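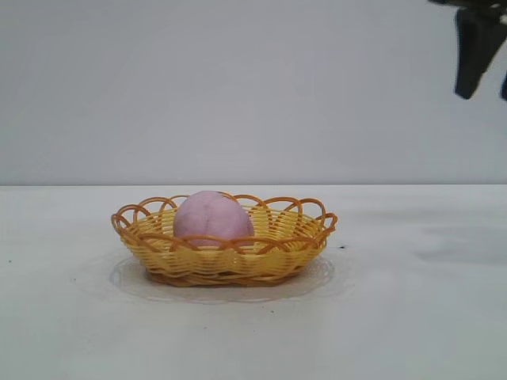
*Yellow basket with a round pink thing in it, on a white table.*

## Rotby Street – The Complete Series (DVD, Erkau)

All 43 episodes of the family comedy in one box, on four discs, with English subtitles on every episode. Region 2, PAL. In stock at Swai.

Page last changed: January 13, 2025

### The series

Rotby Street was made at the Gralalow studio in the early eighties and shown first on Gralalow's own channel, later on many small stations which bought it for the afternoon. If you grew up with it, you probably know it from these afternoon repeats and not from the first showing. This is also how I know it. I came home from school, my grandmother had it on with the sound very loud, and I learned a good part of my English from it, including some expressions I had to stop using later.

The story is easy to tell. A retired ship's cook buys a tall, narrow house and lets the upper floors to his own grown-up children, who all say that they will stay only until spring. They do not move out. The father wants quiet, the eldest daughter wants to run a dancing school in the sitting room, and the lodger in the attic is always three weeks late with the rent. Most of the jokes come from the staircase, where everybody must pass everybody.

In the second season the mother's sister arrives with her suitcases, and for me this is when the series becomes really good. She has the best entrances of any character in it. The last season is weaker, I must say it openly, and the new kitchen set does not look like a kitchen in which people have cooked. But the final episode is a fine one and I would not want to be without it.

### What is in the box

- The complete series, every episode in the order of the first broadcast
- The unaired pilot, with a different actor as the lodger
- A short film about the writers' room, new for this edition
- Audio commentary on two episodes, "The Wrong Piano" and "Auntie Takes the Attic"
- A gallery of studio photographs
- A booklet with an episode guide and the original broadcast dates

The booklet is in English only. It is stapled, printed on decent paper and it fits back in the box when you have read it, something I can't say of every box set on my shelf.

### Picture and sound

Rotby Street was recorded on videotape and you should expect it to look like videotape. Erkau has worked from the broadcast masters and not from the cut-down copies that were sent out for repeats, so scenes are back which many of us have never seen. Usually these are small things, for example the father's telephone calls before the first commercial break. In "The Wrong Piano" there is a whole conversation in the hallway which explains why the removal men are angry. For years I believed they were simply badly acted.

The picture is 4:3, as it was made. It was not cropped or stretched for wide televisions. Colours are a little warm in the first season and more natural afterwards. There are some lines at the top of the picture in "Father's Day Off", and Erkau says in the booklet that no better tape of this episode exists.

Sound is mono on both channels. The laughter of the studio audience is present and cannot be switched off – we are asked this quite often. The theme song is the original recording with the full first verse. On the older single-season release from Erkau the song was replaced by a piano version because of the rights, and many customers were unhappy. This matter has been solved.
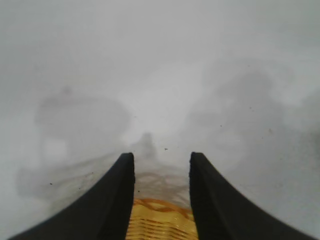

The songs inside the episodes are a slightly different question. Where the family listens to the radio, the original music was kept in nearly all cases. In "Dancing for Beginners" one song could not be cleared and you will hear another waltz in its place. The dancers are not exactly in time with it. I noticed it only at the second viewing, but I think a buyer should know before he pays.

### This edition and the older ones

Customers write to us to ask if they need the new box when they already have the single seasons. It depends on how you watch.

If you have the first season from Erkau in the blue sleeve, you have the shortened episodes and the piano theme. In this case I would recommend the new box without thinking long. If you have the second season in the red sleeve, your episodes are already complete and the picture is the same as here, only the commentaries are new. The later seasons have never been sold singly, so for these there is no other legal way.

The box was produced in one edition of 3000 copies. The copies are not numbered. Erkau has not announced a second pressing and also has not said that there will be none, so please do not ask us to promise anything in this direction.

### Will it play on my machine?

The discs are coded for Region 2. They will play on normal DVD and Blu-ray players sold in Europe. Customers in North America and Australia need a multi-region player which can also show a PAL picture, and we cannot take back opened boxes for this reason. If you are not sure, look in the handbook of your player or write to us with the model name before you order.

The menus are simple. Each disc opens on a drawing of the staircase and you choose the episode by its door. There is a "play all" button. You can skip the opening titles with the chapter key, although the titles change a little from season to season and the cat is in a different window each time.

### Delivery and returns

We pack the box in a stiff carton with paper at the corners. The outer slipcase is of thin card and it can get a small bend if a parcel is handled roughly. If yours arrives damaged, keep the packaging and send us a photo, then we replace the slipcase alone or the whole box, as you prefer. Unopened boxes can be returned for the full price. Customers who pre-ordered in September and did not yet receive their copy should check the spam folder for a message from us, as a few addresses were not complete.

### From customers

"The missing hallway scene! I called my sister at once and played it to her over the phone."

"Very happy with it. The subtitles are well made and do not cover the faces. I would have liked more about the actress who plays the aunt, there is only one page in the booklet."

"Good box, but the discs sit very tight on the holders. Press in the middle and be patient."

### Questions about this product

Please write to Lena Krawczyk at the Swai shop, through the contact form, and put "Rotby Street" in the subject line. I answer in English, Polish or German. For questions about the audio commentary, such as who is speaking at which moment, I have made a small list and can send it to you. It was meant to be in the booklet but there was no more room.

Also from Erkau: *Rotby Street – The Christmas Specials* (separate disc, not included in this box).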